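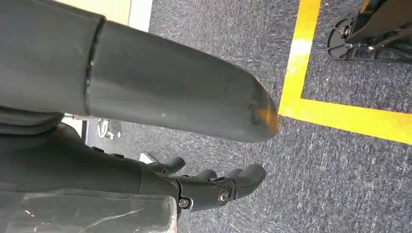

## Walking the old rail line to Bivetitz

In July I walked the old rail line from Pravmont to Bivetitz. The last train ran in 1939, and the tracks were pulled up for scrap soon after. The path is gravel most of the way, with one bad stretch of mud past the Ramberg cutting.

I started at 7 in the morning to beat the heat. Malcolm Oakley had lent me his map, which still shows the footbridge at Akpan. The footbridge is gone. You have to go down to the road and come back up by the pump house, and that added 25 minutes.

The station at Ramberg is a private home now. The owners kept the platform and grow beans on it. I ate my lunch on the bank across from it.

Bivetitz has 700 people and one bakery, closed by the time I got there. I bought water at the gas station and took the bus home.

Next time I'll go the other way, so the climb comes first. Modupe Afolabi wants to come along if her knee is better.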